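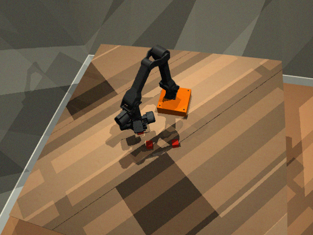

I have started eating breakfast again and I can't stop going on about it, so now it's your turn!

For years I had a coffee at my desk and called that a meal. By eleven I'd be raiding the biscuit tin, and by the time I got home I was so hungry that I'd eat half a loaf of toast standing up, then have dinner on top. I put it down to being greedy. Then in January my friend Setareh Alipour came to stay, and she made us both eggs with tomatoes and herbs every single morning (she doesn't really do mornings without eggs), and by the third day I noticed I hadn't been near the tin.

So I carried on after she left. I'm up at ten to seven now, and I've got three breakfasts on the go. The first is Setareh's eggs, with a lot of dill and whatever bread is about. The second is porridge made with half milk and half water, a grated apple and a big spoonful of almond butter - properly big, don't be shy with it. The third is beans on toast with a fried onion stirred through, which my mum thinks is tea and not breakfast, but I love it.

I did go and look at the label on my old cereal, the one I used to eat in handfuls out of the box when I got in. 17 grams of sugar in the bowl I was pouring! I'm not giving it up for good, I like it far too much, but it's a weekend pudding sort of thing now and I have it with yoghurt.

What has changed? Well, I'm not thinking about food all morning, and that's lovely. I still have a biscuit with my tea at four, only it's one or two and I sit down for it. I haven't weighed myself and don't plan to. My trousers are the same trousers. I'm just in a much better mood at half past ten, and I think the people I work with would back me up on that.

The bad days are still there. Last week I overslept, grabbed a coffee and was back to picking at crackers over the sink by six in the evening. I had the beans the next morning and got on with it.

Next I want to try making my own flatbread to go with the eggs. Setareh has sent me over 62 voice messages on the subject, and I've got as far as buying the flour.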